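4. Setting Up Your Transfer Alerts

Transfer season is the best part of Koltutico, so let's get you ready for it!

1. Open Clubs and tap the star beside each team you follow. All 237 are listed, from Erkotska to little Figueroa.
2. Go to Alerts > Transfers and switch on Rumors, Bids or Done Deals (or all of them, it's great fun).

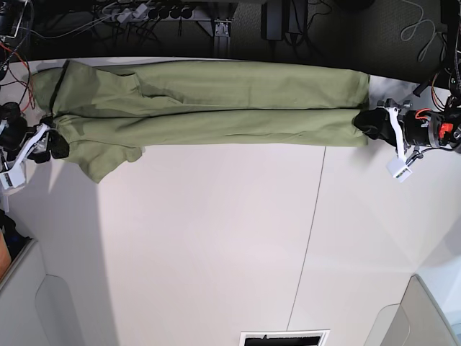
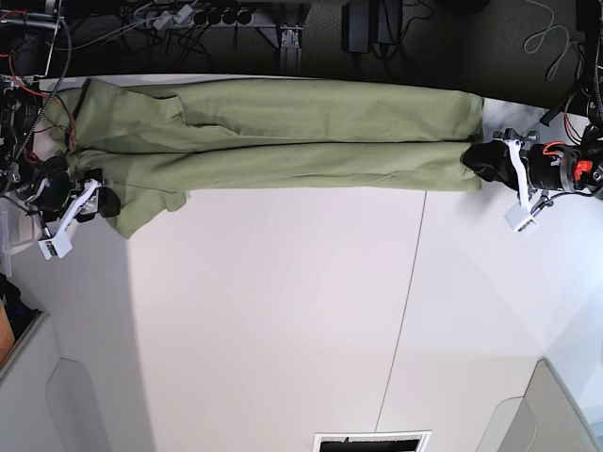 3. Set a quiet time if you like your sleep. February nights get busy!
4. Tap Save.

Note: Loan moves have their own switch, under More.

Caution: Turning off a club's star clears its saved rumors, and they can't be brought back.

Next up is section 5, Following a Single Player.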